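Kirkmont Tenor Pan Starter Kit: Review After One Season

The Kirkmont starter kit is a tenor steel pan sold as a full package: the drum, a folding stand, a pair of mallets, a soft case and a thin instruction book. I bought mine in March, after two years of borrowing a school pan that was never quite in tune. I've played it most evenings since then, and I took it through one season of parties and small church events. This review covers the kit as it comes in the box, then how it held up.

The pan

It's a low C tenor in the usual fourths and fifths layout, so anything you learned on a standard tenor will carry over. Some cheaper pans use their own layout to fit fewer notes on a smaller drum, and you pay for that later when you have to learn everything twice. Kirkmont didn't do that here.

The finish is chrome. It looks good under lights and it shows every fingerprint. I wipe it down with a dry cloth after playing and put a thin coat of car wax on the skirt every so often. No rust yet, but I keep it indoors.

Tone is better than I expected in the middle of the range. The notes are clear, they speak quickly, and a soft roll stays even. The lowest notes are a bit dull if you play them gently, and they get harsh if you hit them hard, so you have a narrow area to work in. The top notes in the center of the bowl are the weak part. Three of them ring thin, with more click than pitch, and the stock mallets make it worse.

Out of the box it was close to in tune. I checked it against a tuner app and two notes were flat enough to hear. A local tuner fixed them in one visit. He also told me the rest of the pan was stable and to leave it alone for a year, which I have done. If you have no tuner near you, think about that before buying any pan, this one included. Shipping a pan out for tuning costs a lot and it can come back worse than it left.

The stand

The stand is the part I like least. It's steel tube with a center clamp and two arms with hooks. The height range is fine for me, and I'm average height. A tall player would be leaning over it. The clamp holds when you tighten it all the way, but the wing nut is small and hard on the fingers, and by the end of a long set the pan has dropped a little on the left side.

The feet are hard plastic. On a wood floor the whole thing creeps forward when you play loud. I replaced them with rubber feet from the hardware store for a few dollars and the problem went away.

The pan hangs from two loops of nylon cord. Check the knots when you get it. One of mine was tied too short and the pan sat at an angle. I retied both and burned the ends so they wouldn't fray.

The mallets

Aluminum shafts, rubber tips. They're light, and a little long. The rubber is on the hard side, which is why the high notes click. I switched to a pair from Dilora with softer tips and shorter wood shafts, and the pan sounded like a better instrument right away. The Dilora pair cost less than dinner out. If you only change one thing in this kit, change the mallets. The stock ones are okay for outdoor playing when you need to cut through a crowd, and I keep them in the case for that.
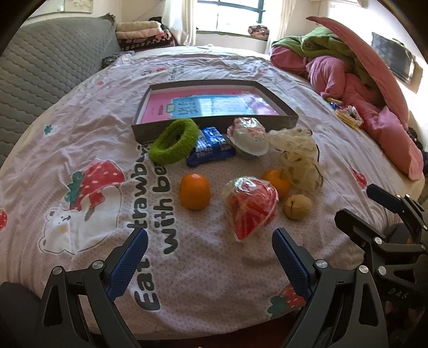
Another owner saw an early version of this review and disagreed with me on the mallets. She said the stock pair only needed breaking in, and that after a couple of months of daily playing the rubber had softened enough that she stopped noticing the click. She also said her high notes were fine from the start, so there may be some difference from one pan to the next. I can only report on mine. I did go back and try the original mallets again after hearing from her, and they were slightly better than I remembered, though I still prefer the others.

The case

Padded nylon with a shoulder strap and one outside pocket. The padding is thick on the bottom and thin on the sides. It's fine for a car trip. I wouldn't check it on a plane. The zipper has held up, and the strap clips are metal. The stand doesn't fit in the case and doesn't come with a bag of its own, so you end up making two trips from the car — or carrying the stand under one arm and hitting doorframes with it.

The pocket holds the mallets, a cloth and some folded sheet music. It doesn't hold a full size songbook.

The book

The book has 15 songs. The first few are nursery tunes for learning where the notes are, and the rest are a mix of folk songs, hymns and simple calypsos. There's no Christmas music, which is odd, because December is when most people I know get asked to play. The note names are printed above the staff for every song, so you can get started without reading music. I think that goes on too long. By the last third of the book they should have been dropped, because a beginner will keep reading the letters for as long as they're there.

There's a page on holding the mallets and a page on rolls. Both are correct and too short. There's nothing on strumming chords, nothing on playing with other people and nothing on how to practice. A code on the back cover goes to a page of backing tracks. They work and the tempos are reasonable. The bass is mixed so low that you need headphones or a decent speaker to follow it.

How it compares

Before buying I tried two others in the same price range.

The Hotwood tenor has a warmer sound and a nicer low end. It has a painted finish where the Kirkmont is chromed, and the one I played already had chips around the rim. It comes without a stand, so the real price is higher than it looks. If you already own a stand I would give the Hotwood serious thought. For slow music, hymns and ballads, it's the better pan.

The Wegener is the brightest of the three and the loudest. It's also the best made, with cleaner grooves between the notes and a heavier rim. I found it tiring to practice on in a small room. For someone who mostly plays outside, or over a drum machine and a bass, it would be a good choice. The case that comes with it is a hard one, and that alone makes up a good part of the price difference.

The Kirkmont sits between them. It isn't the best at any one thing, but it was the only one of the three that I could play the same evening without buying something else.

Playing it out

I've used it with a small soca and calypso group, where I play melody over guitar, bass and a drummer. The pan cuts through without a microphone in a living room or a church hall. Outside, it needs one. I put a single condenser mic under the bowl, pointing up and slightly off center, and that gives a fuller sound than a mic over the top, which mostly picks up the attack of the mallets. Roll off some of the high end at the mixer and the thin top notes are much less of a problem.

For soca tempos the pan keeps up fine. Fast repeated notes on the outer ring stay separate. In the center, where the notes are small, you have to be accurate, and that's true of any tenor. For slower parang songs at the end of the year it was a good match with the cuatro, and that was the night I liked its sound the most.

It stayed in tune through the season. It rode in a warm car a few times and I let it cool down indoors before playing. I don't know whether that matters, but it costs nothing to do.

Noise at home

A steel pan is loud. Even played softly it will go through an apartment wall. I put a folded towel in the bowl for late practice, which kills the tone but lets you work on patterns. Some people use practice mallets with foam over the tips. I tried making a pair and the foam came off, so I went back to the towel. My own rule is nothing without the towel after 9 p.m.

What I would change

Rubber feet on the stand. A bag for the stand. Softer mallets. A book with chords in it. None of these would add much to the price, and I would have paid it.

Who should buy it

If you're starting from nothing and want a real tenor with a standard layout, the kit is a fair buy. Set aside a little extra for mallets and for one visit from a tuner. If you've played for several years, you'll want a hand-tuned pan from a builder, and this won't replace one. For a school buying several at once, I would look harder at the stands before placing the order, since students are rougher on that clamp than I am.

Pan: good. Case: okay. Mallets: replace them. Stand: usable once you change the feet. Book: fine for the first month.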